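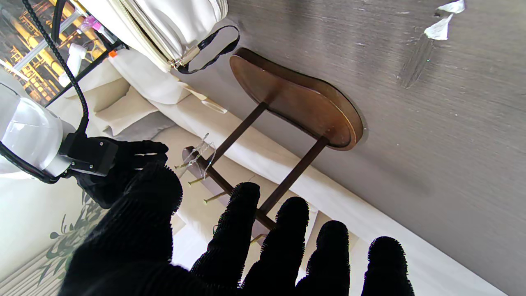
Mano con guante de punto negro frente al perchero de pared.

Foro > Automatización en planta y servicios > Manipulación
Tema: Brazo en preparación de habitaciones, reparto de tareas

dulce_ledesma
En Ochoa (alojamientos) llevamos desde febrero con un brazo en el turno de repaso. Tarea actual: retirar objetos del perchero y dejar despejadas las perchas de latón. El guante de punto va sobre la mano completa, hasta el soporte de la muñeca. Antes el repaso lo hacían 6 personas; ahora son 2 fijas y el resto ha pasado a lavandería. Busco datos de otros centros sobre categorías y pluses.

F_Camacho
¿Tiempo de ciclo por habitación?

dulce_ledesma
13 minutos con supervisión. A mano era menos.

F_Camacho
Entonces no habéis quitado trabajo, lo habéis cambiado de sitio. En Melitz pasó igual: la supervisión no figuraba en ninguna ficha de puesto y se pagaba como limpieza.

abundio.g
No estoy de acuerdo. El ciclo baja con las repeticiones. En Baler registramos 1.416 agarres antes de tocar turnos y las compañeras agradecieron dejar de levantar los brazos todo el día.

xuelian_fu
Los agarres no miden carga. ¿Quién resuelve las paradas? Un hilo de plástico transparente enredado en el listón, como el de la foto, es mal caso para visión y para dedos enguantados.

dulce_ledesma
Lo resuelve la supervisora, a mano. Se anota como incidencia.

abundio.g
¿El guante es por rozaduras en el barniz?

dulce_ledesma
Sí, y por los bolsos de piel. Se pierde tacto en piezas finas.

dat_chu
En Rukel se negoció un plus por supervisión antes del arranque. Sin eso yo no firmaría el reparto. Te paso la redacción por privado.

F_Camacho
A mí también, por favor.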